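Prokum stovetop moka pot: two months of mornings

11/07/2026

I should say up front that I'm a tea person who married into coffee. My mother-in-law, Fanni Bíró, has made coffee the same way since before I knew her, in a battered little pot that she will not let anybody wash with soap, and for years I thought the fuss was sentimental. Then our electric machine died (the pump went, and the repair quote was more than I was willing to pay for something that took up half the bench) and I went looking for a pot of my own.

I ended up with the Prokum, the one with the tall spout and the side-hinged lid. I got it at Vincze, the kitchen shop on the hill in Plokbridge, where the bloke behind the counter let me pull the thing apart and put it back together before I handed over any money. I do love a shop like that. I also came home with a spare gasket, a wooden spoon I didn't need and a tea towel with pelicans on it, so factor that in if you visit.

What you get in the box is the pot in its three parts, one gasket already fitted, and a leaflet with drawings so small I had to take it out to the back step to read it. No scoop. I'd have liked a scoop! The leaflet says to make and throw out the first few brews, and I did, grumbling, with some supermarket grounds that had been in the freezer since Christmas.

The good stuff first. The handle stays cool enough to hold, and it's set far enough away from the body that my knuckles don't touch metal. If you've ever used one of the cheap ones where the handle sits hard up against the side, you'll know why I'm starting there. It has a bit of curve to it, so when the pot is full and heavy you can tip it with your wrist and it pours in a thin, tidy line. I've had 2 drips on the bench since June and both were me talking while pouring.

The lid is the other thing I keep going on about to people. It opens sideways, and it stays open. You can stand over the stove and watch for the coffee to start coming up, which for me is the whole trick with these pots. Pull it off as soon as it goes pale and spluttery and the coffee is lovely, round and a bit chocolatey. Leave it while you go and find out who's yelling in the hallway and it tastes like a burnt stick.
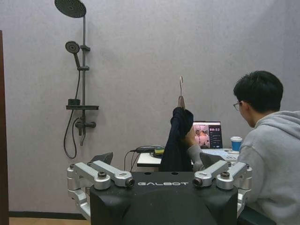
Heat is where I went wrong in the first week. I was putting it on the big gas ring because I was impatient, and the flame was licking up the sides, and everything came out bitter. Fanni watched me do this exactly once and moved the pot to the smallest ring without a word. It takes longer, maybe the length of feeding the dog and finding my glasses, and the difference is enormous. I also start with hot water from the kettle in the bottom chamber now. You need an oven mitt to screw the top on when you do it that way, so don't try it half asleep.

Which brings me to the screw thread. It's fine. It is a slightly stiff thread, and in the first few days I cross-threaded it twice and had steam hissing out the join. If that happens, turn the gas off and leave it alone until it has cooled right down. Don't be a hero. Since then I've got into the habit of turning the top backwards a little until I feel it drop, then winding it forwards, which my dad taught me to do with jam jars and garden taps and anything else with a thread on it. No trouble after that.

Now, grounds. The basket wants to be filled level, no tamping, and the Prokum's basket has a nice crisp rim so you can run a finger across the top. I tried a very fine espresso grind and it choked, took forever and then coughed. I tried the plunger grind we had in the cupboard and got brown water. Something in between is right, a bit finer than table salt, and if you buy from a roaster just tell them it's for a moka pot and let them worry about it. The roaster near us does a blend called Brundalholm that I've become quite silly about. It's dark without being ashy, and it stands up to milk.

About milk! I missed the steam wand for a fortnight or so. I was a flat white person (insofar as I was a coffee person at all) and I thought I'd end up buying one of those battery frothers. What I do these days is warm the milk in a little saucepan and go at it with a whisk, and it's not café foam by any stretch, but it's hot and it has bubbles in it and I'm drinking it in my dressing gown. My husband takes his black with a splash of hot water and says it's better than the machine ever was. He also said that about the machine when we got the machine.

Cleaning. Right. I've read so many arguments about this that I'm a little frightened to put it in writing. I rinse all three parts under the hot tap, rub them with my fingers, and leave them apart on the rack to dry. No dishwasher, ever, the leaflet is quite stern about it and so is my mother-in-law. Once in a while I use a tiny drop of dish soap when it smells a bit stale, and I'd appreciate it if you didn't mention that to her. The funnel has a lip on the underside where old grounds like to hide, and an old toothbrush gets in there. The filter plate pops out if you ease the gasket off with the handle of a teaspoon. I do that when I remember.

Leave it wet and screwed together overnight and you'll be sorry. I did it after a birthday dinner and there were chalky white spots all over the inside of the base the next day. They came off with vinegar and a good boil, but the following pot tasted faintly of salad.

Things I don't like, so this doesn't read like an ad. The knob on the lid is small and shiny and it gets hot, which is a strange thing to get wrong when the handle is so good. I flip it with the spoon. The size on the box is optimistic: it's sold as a six-cup and that means six of those thimbles you get in Italian films. For us it makes two proper mugs with milk, and if we have visitors I'm doing it all again. And it won't work on induction, so check your cooktop before you get excited. My sister didn't, and she's now the owner of a very handsome vase.

The gasket is rubbery and will wear out eventually. Mine still looks new, and the spare is in the drawer with the birthday candles. I'd buy one at the same time as the pot if you can, as I've heard of people waiting ages for the right size.

Would I buy it again? Yes, I would. It takes up no room, there's no pump to die, and I've come to enjoy the few minutes of standing there waiting for it to gurgle. The kitchen smells wonderful. If you want a coffee at the push of a button while you're looking for your keys, get a machine and be happy. If you've got ten minutes and a small gas ring, have a look at this one.

I'm giving it 7 out of ten, and it would be a nine with a better knob and a scoop in the box. Fanni has tried it and says the coffee is "quite all right", and then she asked for a second cup, with sugar.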